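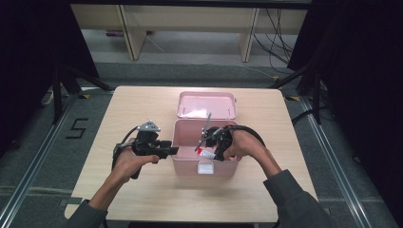
Date: 05/07/2021
Subject: Re: [packline] what happens to the packing benches

On Monday someone on the list wrote:

> We've been told the boxes move to the robot cell in December, and that
> until then some of us will be "demonstrating." I've packed kits for
> years and can't picture what that means for my day. Do you still pack?
> Do you still sit with the same people? And does the rate stay?

Good morning all, and thank you for asking this out loud, because I had the very same questions before we began at Plaronwood and I went weeks without asking a soul.

Yes, you still pack, after a fashion. You hold a gripper in each hand and do the job through those, lid and small items and all, and the software people at Relton learn from the recordings. The first two days I felt like I was buttoning a coat in oven mitts! My old bench rate was 46 boxes an hour and I was nowhere near it, and I went home quite low about that. Please don't be. The rate is suspended for demonstrators, and you should get that in writing before you start (ours took a phone call and then another phone call).

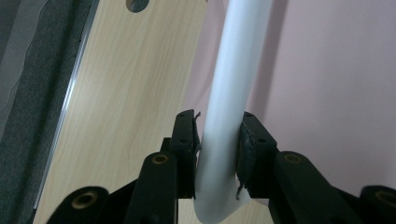 White tube between the finger pads, with the foam coming away at the edges.

On pads, do speak up when they get ragged. I was shy about it at first, thinking it was a matter for the engineers, but you are the one who feels a tube start to turn in the grip, and they want to hear it. Ours go on the Bulleck order sheet with the gloves and tape now, and any of us can fill it in.

As for sitting with the same people, that is the part I'd push on. We went from a long bench where you could chat all morning to separate stations, and I missed the talk more than I expected to. We asked for a shared break and got it. We also asked for forearm rests, as holding a tool up all shift is a different kind of tired from packing by hand — mine was in the shoulders. The plan calls for 970 recordings from each of us, and we agreed on a stop and a stretch after every 200.

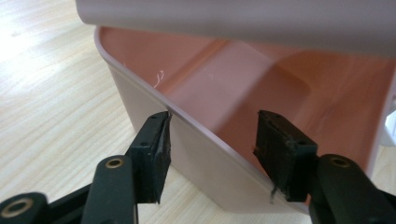
Over at Wallner they said the rests came late and the stretch breaks got skipped whenever a truck was waiting, so put both in the schedule and have the shift lead sign it.

I'd second that. And ask now, well before December, which jobs will be posted when the cell opens and whether demonstrators get first pick. We have 2 posts promised for tending the cell and I'm still waiting to hear about the rest. I'll write again when I know more, and do tell us how your meeting goes.

Warm wishes from the Plaronwood packing room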